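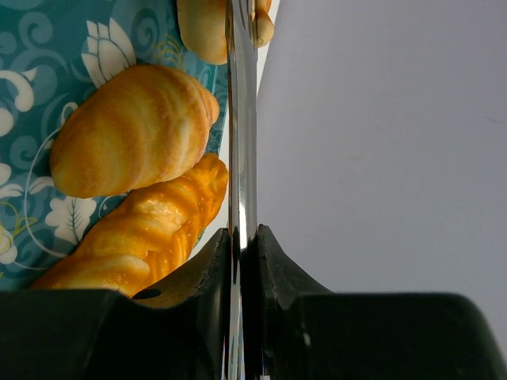

Wrist camera, bread on the teal tray

Wrist camera vs fixed camera for bimanual imitation learning: which view is doing the work?

Liudmyla Horobets

I am trying to reproduce an ablation from our group's internal report on packing bread into a paper bag with two arms. The policy is a standard action-chunking model, trained on 735 teleoperated demonstrations, with one fixed view of the table and a wrist view per arm. Evaluation is 83 rollouts per condition.

With all views the policy does well enough. If I mask the wrist views at test time, success collapses. If I mask the fixed view, success also collapses, though a little less. The report concludes from the same pattern that "both views are necessary". Does that follow? I have not retrained anything, only zeroed the inputs.

Code base is Droltach, unmodified apart from the data loader.

Orest Stasiv

No, it does not follow. Zeroed images are out of distribution for a network that never saw them in training, so you are measuring how badly the encoder reacts to black input. Retrain with each view removed, same seeds, same number of steps. If you can't afford that, train one model with camera dropout and mask that one.

Look also at what each view contains at the moment of grasp. From the wrist, the fingertips and the nearest bread fill most of the picture, and the bag need not be in it at all.

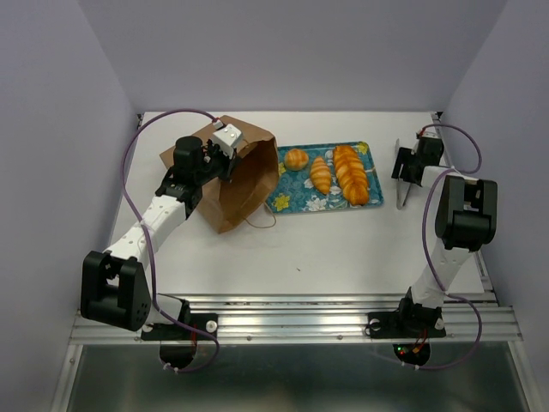

The fixed view has the bag opening, the tray and both arms together, so I would expect it to matter for choosing a piece and for the transfer, and the wrist views for the last few centimetres. A single success figure per rollout hides this. Score the stages separately: bag held open, piece grasped, piece inside, release.

Two more points. Report an interval, as 83 rollouts will not separate small differences. And check that the masking is applied before normalisation. In Droltach it was after it when I last looked, which gives you mean grey instead of black.

Pylyp Palamarchuk

We kept only the fixed camera on Furnano and it was fine. Different task though (blocks), 900 demos.

Vira Zhuravel

Agree with Orest on retraining. Shuffling the masked view between episodes is a cheap extra control: the images stay realistic but carry the wrong content. It still isn't a substitute for the retrained model, as the two views then contradict each other.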